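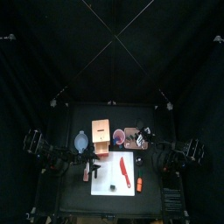 Little wooden box with its drawer out, blue bowl, pink cup and the brown chopping board.

Friday, and I am writing this with my feet up on the Flistberg stool because I've been on them since seven. Tea next to me, biscuits within reach, phone face down.

So I've finally fallen for the wooden box! I wasn't going to. I have a long history with small cabinets and small drawers (the spice thing from Motaung that swelled shut the first damp week, the button chest I gave to Mum) and I'd promised myself no more. But it's such a nice pale wood, and it has that narrow slot in the top with the little hole under it, and then the drawer at the bottom, which is empty and just begging for something. Reshma thinks coins. I said tea bags, she said tea bags wouldn't go through the slot, I said they don't have to go through the slot, they can go in the drawer like normal people's tea bags. We left it there.

The bowl is my other favourite. Pale blue, with a short tab sort of thing at one side where you'd put your thumb – it'd be perfect for porridge, or olives, or the bits and bobs I empty out of my pockets at night. I want one for home. I looked on Trultari at lunch and they only had a set of 16, and what on earth would I do with 16 of them? I did put it in the basket, mind. Then I took it out again.

The pink cup is more Reshma's sort of thing. White inside, very cheerful, and it had something blue sticking up out of it all the same, so nobody was drinking from it. I'm a plain mug person but I can see the appeal, especially in May when everything outside is that colour too.

And the chopping board has nice soft rounded corners, which mine at home hasn't. Mine has a corner that went in the dishwasher 2 years ago and never recovered. It had small dark bits scattered all over it, and it made me want to go straight home and chop something. Raisins, for a cake, or a handful of olives for the bread I keep meaning to try again. I've had that recipe stuck inside the cupboard door for ages, page 337 out of Gran's enormous book, with her pencil notes up the side.

Must remember: ring Grullow about the shelf before they shut at noon tomorrow, buy raisins, look for the recipe card with the oven times on it. Reshma's coming round at 11 and she'll want feeding. I might do the bread after all if I'm up early enough. Right, tea's gone cold. Bed.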